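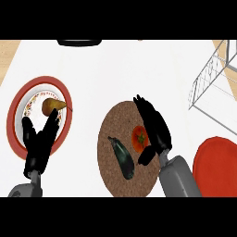

食堂备餐台要上双臂机器人,原来备餐的人怎么安排?

Taras Hladun 发布于 2024-04-15
分类:工作与职场 / 餐饮后厨

我在 Bovavley 一家工厂的员工食堂当后厨领班,食堂由 Fireck 承包。每天中午出 410 份餐,备餐组连我五个人。公司打算在冷备区装一台双臂机器人,负责把洗好的果蔬从盘子和垫板上拿起来,分到该放的地方。现在还在仿真阶段,实物没到。

项目上的人给我们放过仿真。桌上东西不多,左边一个红边盘子,里面一个梨,中间软木板上有茄子和番茄,右上方有个金属丝架子。左臂的夹爪在梨下方张开,右臂在番茄旁边。组里的人看完,问的都跟仿真没什么关系,问的是班次怎么排、手上的活还剩哪些。我答不上来,公司给的说明只有一页,写的是"人员配置暂不调整",到什么时候算"暂"没有写。

我想问有经验的人几件事:

装了以后,备餐组的人一般会被调到哪里?是留在冷备区看机器,还是去热灶、洗碗间?

看机器算不算新的岗位,工资怎么谈?我们组里有一位干了很多年的老员工,刀工很好,但是不愿意碰屏幕。

试运行期间出餐慢了算谁的?现在冷备每天用 43 分钟左右完成分拣摆放,公司说机器"稳定后"会更省人手,可是稳定之前午餐还是要准点开。

另外,仿真里的蔬菜都很干净、摆得很开,我们收到的货不是这样的。番茄大小不一,茄子有弯的,有时候整筐带泥。不知道该不该在这个阶段就提出来,还是等机器到了再说。

如果有人在食堂或者中央厨房经历过类似的事,麻烦说说,好的坏的都行。

Anel Mathebula 的回答

我在 Tosville 的中央厨房做过生产主管,经历过一次差不多的上线。我们那台是装盒用的,跟你们的用途不一样,但人员上的问题很像,按你问的顺序说。

先说调岗。我们当时没有裁人,但岗位变了。原来在台边摆放的人,有一半时间变成了给机器备料,也就是洗、挑、按机器能认的方式摆好。这个活比以前单调,站的位置也固定,两个月后有人提出腰不舒服。后来改成每班中间轮换一次,备料的去热灶帮忙,热灶的过来备料,情况好一些。建议你在排班表里一开始就写上轮换,不要等有人提。

看机器这件事,一定要写进岗位说明。我们那边开头是"谁离得近谁看",结果机器停下来的时候,所有人都以为别人在处理。后来每班指定一个人,负责停机、清理和登记,有补贴。补贴不多,但有了名目之后大家愿意学。你说的那位老员工,可以不安排看机器。软的、形状不规则的、需要判断能不能用的东西,还是要人来挑,这部分经验很值钱,让他带新人挑货更合适。

试运行的责任,要书面确认。我们的做法是试运行期间人工线照常开,机器只做其中一小部分,出餐时间仍按人工线考核,机器造成的延误另记。如果公司要求试运行一开始就减人,你要问清楚午餐开晚了由谁负责,让对方回邮件。口头答应的,换个项目经理就没有了。

关于你们的货,现在就提。仿真阶段改东西便宜,等设备装好、台面固定,改一个架子的位置都要重新报价。我当时整理了一份清单,写平时收到的每样东西最大多大、最小多小、什么季节会带泥、哪些一碰就破。像番茄,熟透的和偏生的能承受的力差很多。你们的人天天摸,他们说得比规格表准。拿真实的货拍照,连同清单一起交给项目组,让他们在仿真里试弯的茄子,试几样东西挨在一起的情况。

还有台面。仿真里东西之间留着大片空白,你们备餐高峰时台面上有多少空地?如果机器需要那样的间距,就等于要多占一张台子,原来站在那里的人往哪里去,走道够不够推车过,这些跟排班是连在一起的。我们当时漏了这一条,装好以后洗菜的人每次都要绕过去倒水,最后把水槽换了位置。

最后,让组里的人参加验收。至少去一个实际干活的人,有签字的权利。
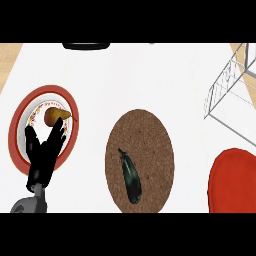 Rostyslav Vakulenko 的回答

我是做设备集成的,站在供应方这边说几句。跟你们的项目没有关系。

楼上说的清单很有用。我们最怕的情况是现场的人一直不说话,到验收那天才讲"我们的茄子不长这样"。

看仿真的时候,请对方把一次完整的动作从头放到尾,不要只看停在某一刻的画面。比如一个画面里左臂张开夹爪在梨下面,中间的垫板上有茄子,右臂根本不在视野里。单看这样一幅,看不出抓取成没成功,也看不出两条手臂怎么配合。要问的是:同样的动作重复做了多少次,失败多少次,失败以后是自己重来还是停下等人。最后一项直接决定你要不要安排人一直守在旁边。

我会要求在现场用你们自己的货连续做近200次抓取,每次失败都记下原因,再谈减不减人。合同里没写这一项的话,可以作为补充条款提出来,一般不会被拒绝。

有几件跟人有关的事容易忘:

停机按钮的位置,要让个子最矮的同事站着就能按到。

清洗由谁做。夹爪碰过果蔬以后要按食品接触面处理,这个时间要算进班次,很多报价单里没有算。

培训要在上班时间内进行,讲操作的人最好会说你们组里用的语言。我去过一个现场,手册是英文的,后厨没有人看得懂,大家靠记灯的颜色干活。

至于工资,我不懂你们那里的规定,不乱说。

Oksana Melnychuk 的回答

我们食堂也说要装,说了快一年,还没装。我的经验是先别急着调岗,机器到了再看。工资的事找工会或者人事问,网上问不出来。

Taras Hladun 的补充

谢谢各位。我今天跟组里的人说了一下,大家同意先做货品清单,由那位老员工口述,我来写。台面空间的问题我之前确实没想到,我们冷备区靠墙那边是推车的通道,让不出多少地方,明天拿卷尺去量。

"暂不调整"的期限我已经发邮件问了,对方回复说到十二月之前会有明确安排。我又追问试运行期间是不是保留人工线,还没有答复。有了消息再来更新。

Anel Mathebula 的回复

十二月这个说法请他们写进说明里,再注明由谁来通知你们。清单里别忘了写装货的筐有哪几种,我们那次就是换了一种深筐,备料的人每筐都要多倒一遍。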